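Two hand-held grippers, one month in

May 20, 2023

I said in my last post that I would write up the gripper comparison once I had enough runs on both. I now have 3759 usable ones, so this is the write-up. It is long on small stuff and short on theory.

The two tools are the Clondorell, which I bought, and the Bustos, which I have on loan from Rostyslav Nechyporuk at the Brurnach workshop in Britatville. Both are hand-held. You squeeze, the fingers close, and a camera looking down between them records the whole thing. Neither one has a motor. The recordings go to the arm later, and the arm is a subject for another post.

Weight first. The Clondorell is 647 grams on my kitchen scale with the camera on. The Bustos is a little heavier, but most of the extra is close to the hand, so it feels lighter after an hour. I didn't expect that and I went back and forth between them on the same day to check. By the end of a session with the Clondorell my wrist is sore on the outside. With the Bustos it is only tired.

The fingers are where they differ most. The Bustos has thin curved fingers with a rubber skin. The Clondorell has straight, block-shaped black ones, and they are wide. Wide fingers are good for boxes and anything with flat sides. You can come in a few degrees off and the part will square itself up as you close. They are bad for anything sitting right next to something else, and they take up a lot of the camera's view at the bottom corners.

I set up the same tasks for both on the white table. Pick up a packet and put it in the wire basket, take it out again, move the basket by its rim, slide a box to the edge and pick it up from there. I kept the basket toward the right side and worked from the near end.

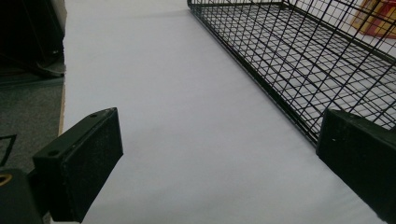
Moving the basket by the rim was the hardest of these with either tool. The mesh is thin wire and it gives you almost nothing to hold. With the Clondorell I had to get one finger well inside the wall and close slowly, and the basket would still rotate if I was off center. The rubber on the Bustos helped a lot. I missed the rim 7 times in one evening with the Clondorell and stopped writing down the misses after that.

The basket was also a problem for the cameras. A black grid over a white table is a lot of fine contrast, and when you move fast it shimmers. The Clondorell camera handled this better than I thought it would. The Bustos camera has a wider view, but it sharpens the picture too much and the wires get a pale outline. I could not find a setting to turn that off. Rostyslav says there is one in the newer firmware, which I have not tried because it is his unit and I don't want to be the person who bricks it.

Exposure was the other thing. With a white table filling most of the view, both cameras want to make everything gray. I locked the exposure by hand on both and left it there. If you do one thing from this post, do that. My first 4000 recordings, before I started the count over, were on automatic, and the brightness jumps every time a finger crosses the middle. I am keeping them but I don't plan to train on them.

Wear. The Clondorell fingers are scuffed and they hold dust. A damp cloth helps for a day. The screws have stayed tight. The Bustos skin has started to lift at one tip, and I glued it down with contact cement after asking first. Replacement skins come in pairs and take a while to ship.

Syncing is easy on both. The Clondorell starts recording with a button under the thumb, and I press it by accident when I shift my grip, so I have a folder of very short clips of nothing in particular. The Bustos uses a double squeeze, and I like that more. It did fail to register a few times when my hands were cold.

For now I am staying with the Clondorell for boxes and packets, mainly for the camera. For the basket and for anything round I would pick the Bustos. Rostyslav wants his back at the end of May, so I have ordered a set of rubber pads to stick on the inner faces of my fingers. They are 2 mm thick, so I will have to redo the width calibration once they are on.

The next post will cover the calibration, including the mistake I made with the tag spacing.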